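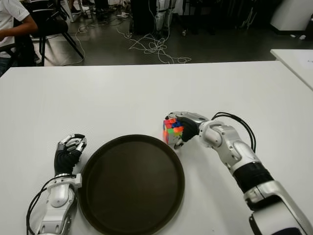 4 Working rules for the two-arm table

4.1 What this section covers

These rules apply to any station where a two-arm Pundo unit works over a table with people in the same room. They sit alongside the wiring instructions in section 3 and do not replace your own risk assessment. A signed assessment in a drawer has never stopped an arm, so expect to repeat the checks below every session, including the dull ones.

The Stotison checklist supplied with older units is withdrawn. It asked the operator to confirm that the area was "generally safe", and every copy we have seen returned was ticked.

4.2 Before switching on

1. Mark the reach line on the floor. Measure it from the shoulder joint with the arm fully stretched and the hand open, then add 30 cm. The figure printed on the sales sheet is for the arm without a hand and should be ignored.

2. Move chairs outside the line. A person sitting down gets out of the way more slowly than a person standing, and most will try to save their drink first.

3. Gather loose cable off the floor. Coils behind the table count as loose cable, even when everyone agrees they were tidy last week.

4. Check the arm cables through the full swing of each elbow and wrist. They should have slack at both ends of the movement and should not catch on the table edge, the tray or the object.

5. Put the tray where both hands can reach it without crossing. Mark its outline with tape.

Note: A light, hard object with flat sides, such as a puzzle cube, is suitable for first trials. A clean run with a cube tells you about cubes. Do not enter it in the log as proof that the hand is safe with glass, tools or anything soft.

4.3 The hands

6. With power off, look at each hand from underneath. Check the fingertip pads for splits, lifting edges and shine. Check the joint rings where the fingers meet the palm for grit.

7. Bend each finger by hand through its full travel, then the thumb. Stop if one feels stiffer than its neighbours. Software calibration will hide a stiff finger for a while – it won't mend it.

8. Power up at the lowest speed and open and close each hand with nothing in it.

Caution: The grip limit is a setting, and settings get changed. Read it from the controller at the start of each session. Do not rely on the label, on memory or on the previous operator's word.

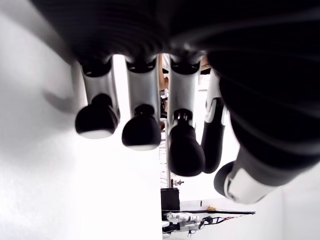 4.4 Running with people nearby

9. Agree who holds the stop button. One person holds it, and that person does nothing else. Watching the arms while answering messages is not watching the arms.

10. Never reach under a raised hand, whether it looks idle or not. A still arm may be waiting for its next command, and from the outside this looks the same as an arm that is switched off.

11. Do not take an object from a closed hand. Open the hand from the controller, let the object rest on the table or tray, stop the arms, then pick it up.

12. If a second robot shares the room, treat it as live unless its plug is in your hand.

4.5 The Maddocks count

Many sites still use the Maddocks rule, under which a task may run at full speed after 1000 cycles without a fault. We don't recommend it. At our Pradbridge workshop a unit reached 94 cycles on a simple tray task before the first dropped part, and the next fault came 37 cycles later from a different cause. Had the count been paused for lunch and restarted, as the rule allows, neither would have shown up.

Keep the count if your insurer wants it. Raise the speed in small steps, repeat steps 6 to 8 at each one, and write down every stop, including those somebody is sure were the operator's fault.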